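One Lemon, Two White Tables

I have been on a clearing-out kick all April, and I blame Corina Koller entirely. She came by for coffee, looked at the heap of mail, mugs and half-dead pens I call a work surface, and said "how do you find anything?" Well. I don't! So I decided I wanted big, plain, white tables and nothing on them that didn't deserve to be there.

And then there's the yellow. I keep coming back to how good one small yellow thing looks on all that white — you'd walk right past it in a full fruit bowl, but give it a whole tabletop and you can't stop looking.
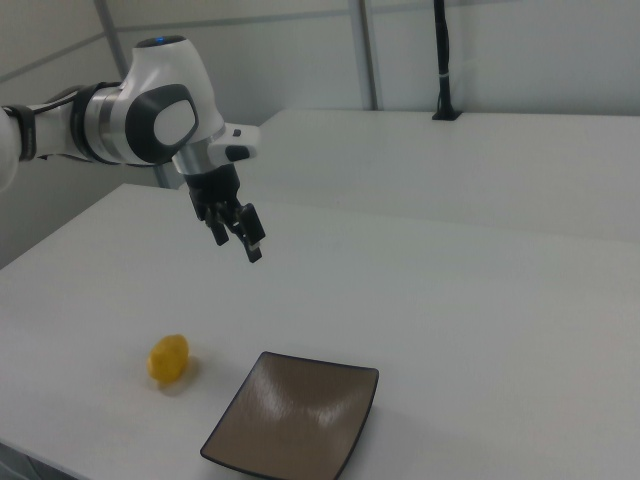

Small yellow thing, lots of white table. I'm a fan.

I'm calling it a lemon, by the way. It has the shape, it's got that slightly bumpy skin, and it goes a deeper orangey yellow on the shady side (my favorite part). Mechthild Grabner looked at my pictures and voted mango, and we went back and forth over it for most of an evening, which tells you how exciting our evenings are.

The other thing I like is having two tables close together instead of one giant one. My old desk was a monster from Bredix and it took two of us and a lot of bad language to get it down the stairs. With a pair you can pull them apart, push them back, use one for the messy stuff and keep the other one nice. White does show everything, so a few scuffs are just going to happen. I've made my peace with scuffs. Coffee rings, no, those I'll scrub at until my arm hurts.

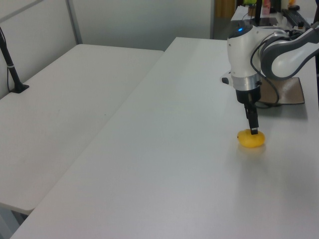 What I'm hunting for now

A table of my own, obviously! There's a secondhand place out in Enonstead with a plain white one for 70 dollars, and Corina says she'll drive if I buy lunch. I also want a bag of lemons. Real ones, for cake.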